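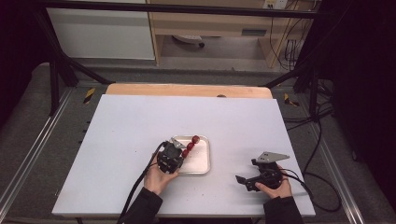

Teaching by hand at Gronix
September 2019

The demonstration cell at Gronix has a table inside a black metal frame and no robot arm. Operators record tasks with a pair of hand-held grippers, one in each hand, and the recordings are used later to train the arms at the Plultgate site.

"We started with remote control," says the engineer in charge of the cell. "It works, but the operator is slow. With the gripper in the hand, you get the speed and the small corrections people make without thinking."

The current task set is called Dobson. It covers small round items and shallow trays, and asks for 40 accepted demonstrations per item before anything goes to training. The last batch ran to 277 recordings, of which 190 were kept. Most rejections came from gaps in the position data or from an operator stopping halfway.

Small red items in a metal-rimmed tray are among the harder cases. "They roll, and they touch each other," the engineer says. "If the jaws close a few millimetres off, you take two when you wanted one. We keep those recordings if the operator recovers cleanly. The arm needs to see a recovery."

Both grippers are cabled. A wireless version was tried in April and dropped after the clocks on the two hands drifted apart. "A cable is a nuisance at the elbow. Drift ruins a whole session, and you may only find out at playback."

Remote control has kept one use. When a trained arm fails repeatedly at the same point, an operator takes over through the Sekico console, finishes the movement and hands control back. Those sections are labelled separately and given more weight in the next training run.

New operators practise for some 10 hours before their recordings count. The usual fault is moving the idle hand. "It gets recorded too," the engineer says. "If you wave it about, the arm will wave it about."

The next task set adds lids.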